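**Mundine pulls its Poven motion planner update after arm ends up inside a pedestal stand in simulation**

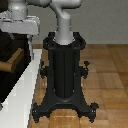
*Simulated test room at Mundine: the arm's vertical link meets the collar of the black pedestal stand. Computer rendering.*

STUDENLOW, October – I run the simulation side at Mundine, and I'm the one who gets to tell you that we've withdrawn the latest update to Poven, our motion planner for robot arms. If you installed it, please go back to the version you had before. It takes a couple of minutes and your saved paths will be fine.

So what went wrong? We run every update through a batch of 994 simulated moves before we let it near a real arm, and this one came back with a clean report. Lovely! Then I opened a few of the renders (I like looking at them, it's my favorite part of the job) and found a link going straight down into the open ring at the top of a stand. Poven had logged that move as clear of all obstacles.

We went back through the whole batch and found 247 moves with the same kind of false "clear." The fault is in how the update simplifies objects with openings and curly bits. It was supposed to close the gaps and treat the whole thing as solid, and it was dropping the top part of the shape instead. Plain boxes and tables came through fine, and I'm sorry to say most of our automatic checks were built on plain boxes and tables.

The update had already gone out to 56 customer sites when I spotted this. We've written to all of them, and we have no reports of damage or injury. Khunthong, our testing partner, had it on a real arm for one morning at low speed and has switched back too.

A fix is being tested now – I won't promise a date, because I'd rather get it right. We've added 96 awkward shapes to the test batch, and a person will look over the renders before each release from here on.

If your arm has done anything odd near a stand, a rack or a railing, stop it and write to the Poven support desk at Mundine. Press questions can go to our Studenlow office, and they'll find their way to me.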